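Bench Notes from Flustley: the gripper that let go

Those of you who only read this bit for the breakages will be pleased, as I've got a proper one this time. It cost us most of January and a fair amount of my good humour, and there's a safety point in the second half that I'd like everyone with a two-arm bench to read, even if you skip the rest.

The job was the breakfast table routine: two arms, a chopping board with orange slices on it, a knife and fork, a mug, and a mug tree to hang the mug on. Pick the mug up, turn it over, get the handle on a peg, let go. Grilloncombe have been running the same thing on their bench and I'd been bragging to them about ours, so of course. 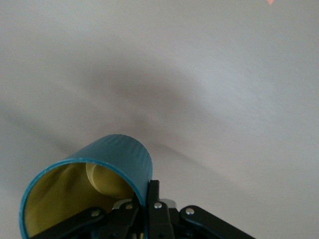
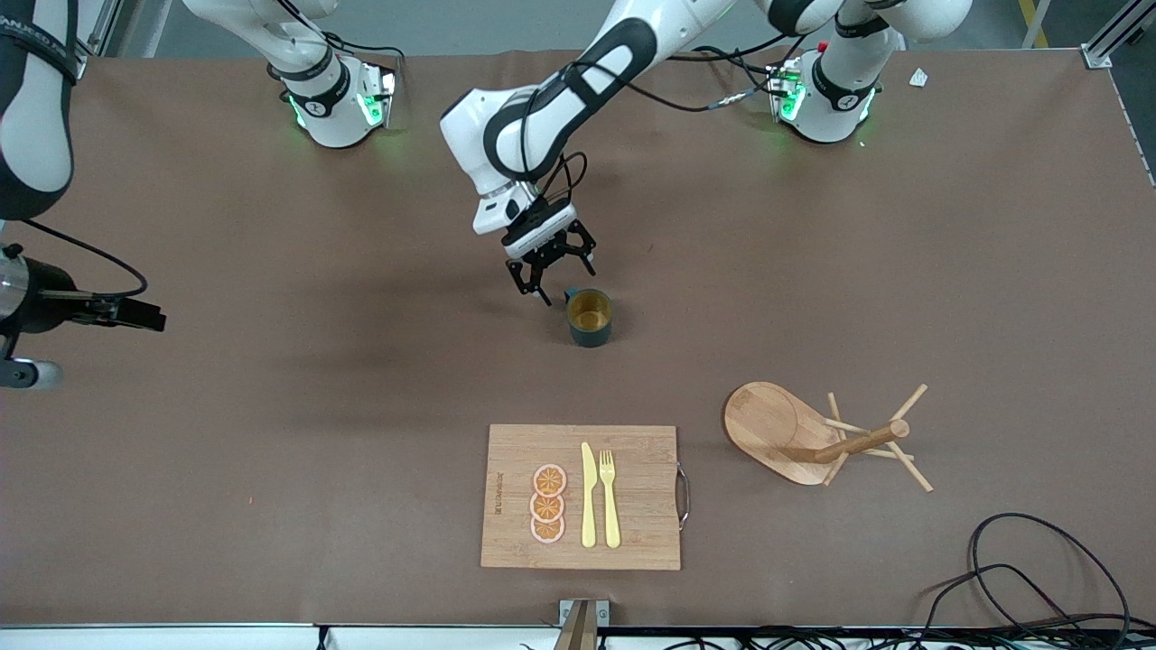 The mug is the awkward part. Board and cutlery are flat and lie there politely, but a mug has to be held firmly while you swing it through a big change of angle, and then offered up to a peg that's sticking out in a direction of its own choosing. There's a lot of wrist in it. I mention this now because the wrist is where the trouble was, although it took me far too long to believe that.

What we saw was this. The arm would take the mug perfectly well, lift it, start the turn, and then the fingers would simply open. All the way, as wide as they go. The mug fell on the table, the arm carried on with its move as if it were still holding something, and it solemnly hung nothing at all on the peg. Then it went back to its start position looking very pleased with itself. The lights on the base stayed green through the whole performance, and Nedelcu (the program that runs the sequences, for newer readers) marked the run as complete. It had no idea! As far as it was concerned it had sent a "close" and nobody had sent an "open".

The first time, I blamed the mug. It's smooth and a bit shiny, and I thought it had slipped. So I turned the grip force up. The second time I blamed the grip force, and turned it up again, and put fresh pads on the fingers. You'll see the flaw in this. A mug that slips out of closed fingers leaves the fingers closed, and ours were wide open every time. I had watched it happen and still not taken that in. I can only say that when you have decided what's wrong, you stop looking at the thing in front of you.

We had 7 drops in the end before I stopped fiddling and did what I should have done at the start, and sat down with the log. It was 2,300 lines long for a single morning, nearly all of it the same cheerful message about joint temperatures, and I went through it with a cup of tea and a ruler on the screen. Next to each drop there was a gap. The gripper reports its finger position constantly, and just before every failure it went quiet. The longest silence was 700 milliseconds. Then it came back, and the first thing it reported was "homing".

So there it was. The gripper wasn't dropping the mug, as such. It was losing power for a moment, waking up with no memory of what it had been doing, and running its start-up routine. The start-up routine on the Vemovura grippers is to open fully, find the end stop, and wait for instructions. It's a perfectly sensible thing to do first thing in the morning. It's less sensible upside down with a mug in your fingers.

After that it was a cable hunt. If you've got one of these benches you'll know how the wiring goes: it comes along the arm, drapes over the forearm, and hangs down to the wrist with a bit of slack for the turning. We had re-dressed ours before Christmas and I'd been rather proud of it, nice and tidy, less flapping about. Too tidy, I'm afraid. With the wrist at rest there was plenty of slack. With the wrist rolled over for the mug there was none, and the plug at the gripper end was being tugged sideways, just enough to lift one pin. As soon as the wrist came back round it sat down in its socket again and tested perfectly. I had tested that plug. I'd tested it twice, with the arm parked, on my knees with the meter in my teeth.

What finally showed it was doing the whole turn very slowly by hand-jogging, with somebody else watching the gripper's status page and shouting. About three quarters of the way over: "Gone!" Back a touch: "It's back!" Over again: "Gone!" I have rarely been so happy to see something broken.

The repair itself was dull. New lead with a locking plug, a longer loop at the wrist, and the tie that had been holding the lead tight to the forearm moved further up so the loop can swing. I checked the loop at both ends of the wrist's travel and with the elbow tucked in as well as stretched out, as the tucked position turned out to eat more slack than I'd expected. The other arm had the same tidy wiring, done by the same tidy person, so that's been redone too, although it hadn't played up.

Now the safety point, and I'd like to be a bit more serious for a paragraph or two.

While I was still in my grip-force phase, I had the arm stopped with the mug held up so that I could look at the pads. Paused from Nedelcu, mind, and that's not the same as switched off. I had two fingers between the gripper's linkage and the mug, feeling for wear. I knocked the lead with my elbow. The gripper restarted, opened to its stop, and caught the side of my finger in the links on the way. It was a pinch and a blood blister and some language, nothing worse. But the arm was paused, the screen said paused, and something on it moved under power with my hand in it.

I had been treating "paused" as a promise about the whole machine. It's a promise about the arms. The grippers are separate devices with their own little brain and their own supply, and they will home whenever they wake up, whoever's asking. I rang Grilloncombe the same afternoon to ask whether they knew this, and they didn't, and they have been cleaning their finger pads in exactly the way I was. They've stopped.

So, at Flustley, the rules have changed as follows. Hands anywhere near the fingers or the links means the big red button is in and the gripper supply is off at its own switch, and you look at the gripper's status page to see that it's gone dead. Pausing is for looking from outside the table edge. If the gripper is holding something when you switch it off, get a hand under the object first, well clear of the linkage, or park it over a folded towel. And when power goes back on, everybody's hands are off the table and somebody says "homing" out loud. It felt silly the first day. It takes 5 seconds.

We've also changed two things in the software. The gripper's start-up routine can be set to wait for a command before it homes – it's on the second page of the settings, under a name that means nothing to anyone, and I've written it on the label on the control box so you don't have to go looking. With that set, a gripper that loses power will come back and sit still. It'll probably still drop whatever it's holding if the grip sags, so it isn't a cure for a bad cable, but it won't fling itself open. Do change it on both arms. I found ours had gone back to the old setting on one side after an update, so I now check it when I do the weekly wipe-down.

The other change is that Nedelcu now reads the finger position back during the turn and before the hang. If the fingers are wider than the mug, or if they've closed on nothing, or if the gripper has gone quiet, the arm stops where it is and the run is marked failed. I was embarrassed at how little work this was. The numbers had been coming in all along and we weren't asking for them at that point in the sequence. I've gone back through our other routines and found two more where we send "close" and then trust to luck, both of them mine. The board one is fixed and the cutlery one is half done.

If you share the bench, please note that old runs marked complete from before the change may not be. I've gone through the mug ones and pulled out those with the quiet gap in them, but I haven't done the rest, and I'd be glad of a hand with that if you don't mind staring at logs. The ruler is in the top drawer.

One request to finish. I'd like to hear from anybody with the same grippers who has had an "unexplained" drop in the past few months, particularly on a move with a lot of wrist roll. Have a look for the word "homing" in the middle of a run before you go buying finger pads. We have a whole box of new ones here that we didn't need, and you're welcome to them for the postage.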